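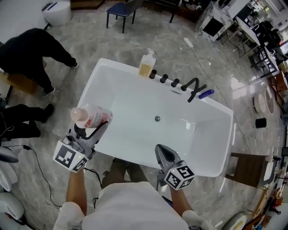 Does a metered water softener need to be reprogrammed when the utility changes its source?

Usually only the hardness setting has to change. Resin volume, salt dose and time of day can stay as they are unless the new water has iron in it.

The longer version follows, with the original message quoted so the list archive keeps both together.

On April 22, 2023, Yiran Su wrote:

> Our district (Khondokar) has moved this side of town from the reservoir to the well field. The notice gives hardness as 253 mg/L as calcium carbonate. I have a Holari metered valve on a one cubic foot tank, bought used with the house. It was set for the old water and I have not touched it. Since the change I get white film on the glasses and the tub takes longer to wipe down.
>
> Three questions. What number do I enter, given that the valve wants grains per gallon? Is the film caused by the softener running out early, or is it leaking hardness all the time? And would it be simpler to set it to regenerate every night and be done with it?
>
> I also have a Warex drop kit that came with the unit. The bottle has no date on it.
>
> Yiran

Taking these in order.

Divide mg/L by 17.1 to get grains per gallon. Your number is 14.8, so enter 15. Do not add a safety margin on top of that. The valve has its own reserve setting, and padding the hardness figure as well means you pay for the same margin twice.

If the notice mentions iron or manganese, the compensated hardness goes up. The common rule is four or five grains per mg/L of iron, but it is a rule of thumb and the makers disagree on it. Below 0.3 mg/L I would ignore it and use a resin cleaner a couple of times a year. Well water that the district already treats is normally under that.

On the film, you can separate the two causes with the drop kit. Test the softened side right after a regeneration, then again shortly before the next one is due. Low first reading and high second reading: the bed is running out before the meter calls for a cycle, and the new hardness setting should fix it. Both readings high: look for an open or partly open bypass, a failed seal in the valve, or a brine tank that is not drawing. Both low, with film still on the glasses: the film is probably sodium salts or detergent, and no valve setting will help.

Check the kit before you trust it. Test the raw water from an outside faucet that is not plumbed through the softener. It should land near the utility figure. If it reads far off, replace the reagent. Old reagent can fade and the color change gets hard to call, mostly at the low end where you need it.

For the meter arithmetic, a cubic foot of standard resin gives you 24,000 grains or so at eight pounds of salt. Every 1,000 gallons of your water carries 15,000 grains, so the whole bed is good for 1,600 gallons. Take off the reserve. Households vary, but one day's use is the usual figure.

Leave the salt dose at eight pounds. Raising it to 15 gets you closer to 30,000 grains, so you would be nearly doubling the salt for a quarter more capacity. That trade only makes sense if the unit is too small for the house, and yours does not sound too small.

I would not regenerate nightly. The valve will use a full dose of salt and a full rinse regardless of how much capacity is left - on a one cubic foot tank that is commonly 50 gallons or more to the drain every time. Metered with delayed start is the right mode. It counts gallons and waits until the set hour to run. If you are away for long stretches, turn on the calendar override at 14 days or so to keep the bed from sitting.

Two points on the Holari valve in particular. Some of the older boards lose the hardness value after a long power cut and go back to the factory default, with no warning on the display. Mine did that in July after an outage of 36 hours. Write your settings on tape inside the cover. Also, the gallons remaining counter does not recalculate until the next cycle, so after entering 15 you should start a manual regeneration. Otherwise it keeps counting down from the old total and you will see film for another week and think the change did nothing.

The Skinomen replacement board keeps its settings, but I have only handled one of them and can't speak to how long they last.

If you run the two tests, please post the readings along with the gallons remaining at the time of each.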